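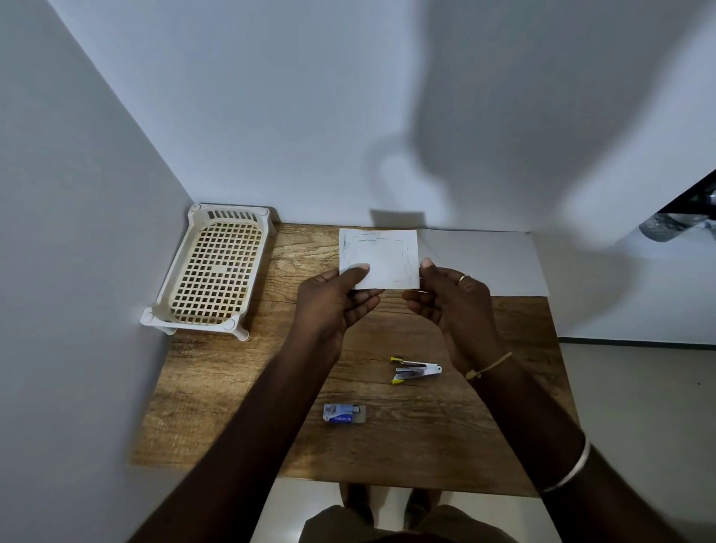

NEWS / MEAT & LIVESTOCK SERVICES

Ogundipe Custom Meats to Open Poultry Processing Room in Clerkmont

Last updated: March

CLERKMONT – Ogundipe Custom Meats will begin processing chickens, ducks and turkeys for small farms and backyard growers this spring. The new poultry room is in the north end of the company's existing building on the Giltik road and has its own entrance, drains and chill tanks. Beef, hog and lamb work will stay in the main plant and the schedule for those animals will not change.

The company has processed red meat for area families for 20 years and has turned away poultry for all of that time. Growers in the Clerkmont and Giltik area have had to haul their birds out of the county or do the work at home.

"We get the calls every summer," said Chiamaka Bashir, general manager. "People have a pen of birds ready and no appointment anywhere. We had the floor space at the north end once the old freezer came out, so we decided to use it for this."

The poultry room will run two mornings a week to start. It can handle 200 chickens in a morning. Turkeys and ducks take longer and will be scheduled on separate mornings in the fall. The smallest order the plant will accept is 6 birds, and there is no charge for the appointment itself. Growers with more than 100 birds are asked to call a month ahead so that the order can have a morning of its own or be split between two.

Birds should be off feed for the night before drop-off but should have water up until they are loaded. Drop-off is from 5:30 to 7 a.m. at the north door. Birds need to arrive in crates or coops that are in good repair, with enough room for each bird to sit down. The plant has a small number of crates to lend, first come, first served. Crates are rinsed before they go home.
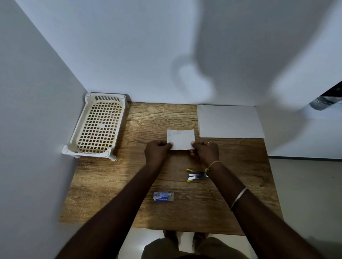

Each poultry order will be kept together from the time it is unloaded until it is picked up, and no birds will be swapped between customers. Usha Joseph, who will supervise the poultry room, has set up a paper system for this that works alongside the plant's regular order book. At drop-off the customer writes a name, phone number and cutting choices in pencil on a card. Any small white card or piece of paper like the one held over the desk will do for growers who want to write theirs out at home, and a crease in it does no harm as long as the writing can be read. The order number is added at the door and the same number goes on the chill tank, the bagging table and the finished boxes.

Customers can have their birds left whole, halved or cut into eight pieces. Hearts, livers, gizzards, necks and feet can be returned on request, but this has to be marked at drop-off. Whole birds are packed in shrink bags and cut birds are vacuum sealed. Labels show the weight of each package and the date. Grinding and sausage will not be offered for poultry this year.

Chicken orders will be ready for pickup, fresh and chilled, after 3 p.m. on the day of processing. Customers who would like their birds frozen can leave them with the plant for an added charge. Freezing will be handled by Barix Cold Storage, next door to the plant, and frozen orders can be picked up from the Barix dock during its regular hours. Please bring coolers for fresh orders.

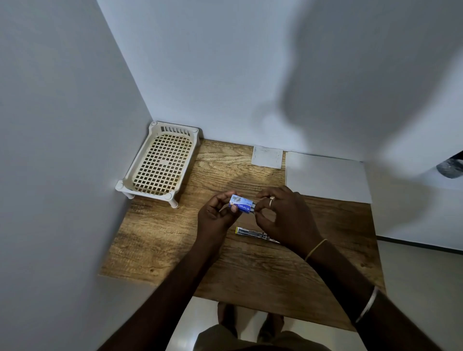 Scheduling and Rates

Appointments for the first poultry mornings are being taken by phone now. A price sheet is posted at the front counter and copies will be mailed to anyone who asks. Rates are set per bird, with separate rates for chickens, ducks and turkeys and an added charge for cut-up work. Payment is due at pickup by cash or check.

Turkey appointments for November will open in August. Joseph recommends that turkey growers book when they order their poults.

"If you know what week your birds will be ready, call us with that week," Joseph said. "We can move it a few days if they grow slow."

About Ogundipe Custom Meats

Ogundipe Custom Meats is a family-owned processor in Clerkmont offering custom slaughter, cutting, curing and smoking. The retail counter is open from 8 a.m. to 5 p.m.

Contact: Chiamaka Bashir, General Manager, at the plant office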